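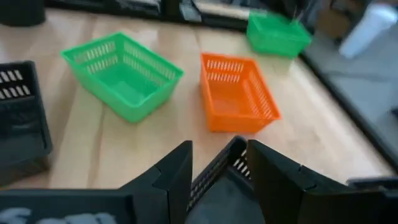

装帧与修复工作室 工作记录 四月

搜索本站 请输入关键词 搜索

一、本次工作范围

本次记录涉及特朗布里奇(Trumbridge)教区登记簿散页的托裱试验，以及小麦淀粉浆糊的重新配制。登记簿原装订线已断，书脊处残留动物胶，胶层发脆，轻触即有碎屑脱落。上次例会议定，在试样结果明确之前，原件一律不上浆，仅作干式清洁。本条记录由Anum Lashari执笔，Mudassar Khokhar复核配浆部分。

试验用纸取自同批次废弃账页，纸质与登记簿相近，但墨水不同，因此所得结论只适用于纸张的伸缩与黏结情况，不能用于推断墨迹的耐水性。墨迹测试另行安排，见第五节。

二、浆糊配制

上午九时开始配浆。称取小麦淀粉50克，以去离子水调匀，静置后倾去上层清液，再加水搅散，过细筛一次。筛面留有少量结块，碾开后重新过筛，未弃用。

加热采用隔水法。升温阶段持续搅拌，浆液由乳白转为半透明时阻力明显加大，此时将火力调低。温度计读数达到90度后保温，期间未再加水。Mudassar Khokhar指出，前一批浆糊之所以托裱后起泡，原因可能在于搅拌中途停顿，锅底一层先行糊化，与上层混合不匀。本批全程未停，成浆细腻，挑起后呈带状下落，断口圆滑。

离火后覆盖湿布冷却，2小时后过马尾筛。过筛一遍后仍可见细小颗粒，遂再过一遍。取小份加水研开，分为稀、中、稠3档，分别装入带盖瓷碗，碗盖内侧贴标签注明浓度与配制人。标签不得贴于碗身，上月有一张标签受潮脱落后落入浆中，整碗报废。

本批未添加任何防腐剂。未用完部分置于冷藏柜下层，使用前须查看表面有无变色并闻气味，如有疑问即行丢弃，不必请示。

三、托裱试样

补纸使用Gelik楮皮纸与Skidutier薄纸两种。Gelik纤维较长，撕边后绒毛丰富，搭接处过渡自然；Skidutier较薄，透明度高，覆盖字迹后仍可辨读，但湿态强度偏低，刷浆时须以聚酯膜承托，否则极易拉断。

各档浓度均与两种补纸配对试做。操作次序如下：

试样正面朝下置于聚酯膜上，喷雾润湿，待其完全舒展后用软毛刷由中心向四边赶平。
补纸另行上浆，刷痕方向与纸纹一致。
揭起补纸，对准一角缓慢落下，用干刷自该角起排气。
覆无纺布与吸水纸，轻压，首次换纸宜早。
后续换纸视吸水纸潮湿程度而定，直至手背触之无凉感。

稀浆配Skidutier的试样最为平整，揭离聚酯膜时未见残留。中等浓度配Gelik的试样黏结牢固，边缘无翘起，但干燥后略有内卷，复压后改善。稠浆各试样均偏硬，翻动时声响清脆，与登记簿原有手感相去甚远，建议不再采用。

稀浆配Gelik的结果不甚一致。同一张试样的左半部黏结良好，右半部可沿接缝揭开。Rosário Figueiredo查看后认为系上浆不匀，并非浓度不足。此项须由另一人重做，以排除操作习惯的影响。

四、纸纹方向的补充说明

登记簿散页的纸纹方向并不统一。多数页面纸纹与书脊平行，但夹入的补录页有横纹者，推测为后期利用其他纸张裁成。补纸纸纹应随原页而定，不得为节省材料而统一裁切。判断方法仍以润湿后观察卷曲方向为准，取样限于已经脱落的空白碎片，严禁在原页边缘试水。

Liviu Grecu提出可借透光观察帘纹辅助判断。经讨论，帘纹对手工纸有参考价值，对补录页中的机制纸则意义有限，两种方法可以并用，记录时应注明判断依据。登记卡上现有“纸纹”一栏空间过小，下次印制时加宽。

五、墨迹测试安排

登记簿主要使用铁胆墨水，个别页面背面已有渗透，颜色较深的笔画周围出现褐色晕圈。此类页面即便浆糊含水量较低，仍存在铁离子迁移的风险。在完成亚铁离子试纸检测之前，上述页面单独存放，封套右上角以铅笔标注“待测”。

检测由Nighat Yousafzai负责。她要求每页选点不超过必要范围，优先选取墨色最浓而不妨碍辨读之处，并在位置图上标出。试纸接触后须压放吸水纸，以免局部留下水痕。呈阳性的页面拟改用预涂明胶的修复薄纸，以少量水分活化，具体做法待试验后另立一条记录。

红色批注的成分目前不明。用微湿棉签轻触脱落碎片，棉签略有染色，故凡带红色批注的页面暂按水敏处理。

六、工具与环境

两把羊毛排刷出现掉毛，已从上浆工序撤下，改作除尘用，刷柄缠蓝线区分。马尾筛用毕即以温水冲洗，竖放晾干，不得叠压。骨刀一把刃口有细小缺损，打磨前不得用于折页。

托裱台靠窗一侧干燥较快，午后尤其明显，同一张试样两端的干湿差异可能与此有关。已将压板移至内墙一侧，窗帘在作业期间保持闭合。加湿器水箱应使用去离子水，上周有人误加自来水，喷口已见白色沉积，清洗后恢复正常。

吸水纸存量偏少。用过的吸水纸凡未沾浆、未染色者，摊平晾干后可供初次换纸使用，末次换纸仍须用新纸。

七、托莱多地图一事

托莱多(Toledo)地图的背布揭除工作暂缓。背布边缘已用刀片试揭一小段，胶层较厚，干揭会带起纸纤维。Rosário Figueiredo倾向于用凝胶局部软化，Anum Lashari认为应先确认设色部分的稳定性。双方意见均记录在案，待登记簿试验告一段落后再议。地图目前平放于大抽屉中，上覆无酸纸，抽屉外已贴“勿动”字条，取用同一抽屉内其他图纸者请先知会修复组。

八、待办

重做稀浆配Gelik试样，操作人Liviu Grecu，沿用本批浆糊；如浆糊已变质，则按第二节重新配制，并在记录中注明批次不同。

内卷试样继续复压，取出后在空气中放置一夜再测平整度。

向库房申领聚酯膜与无酸封套。申领单须写明尺寸，上回只写“大号”，送来的封套装不下登记簿对开页。

核对散页编号。封套编号与旧目录有一处对不上，疑为旧目录漏记一张空白页，查明前不改动任何编号。

下午四时半补记：稀浆配Skidutier试样换纸时发现一角轻微起翘，已补少量浆糊并重新加压，此样不再计入平整度比较。

联系修复工作室 | 版权所有 | 返回顶部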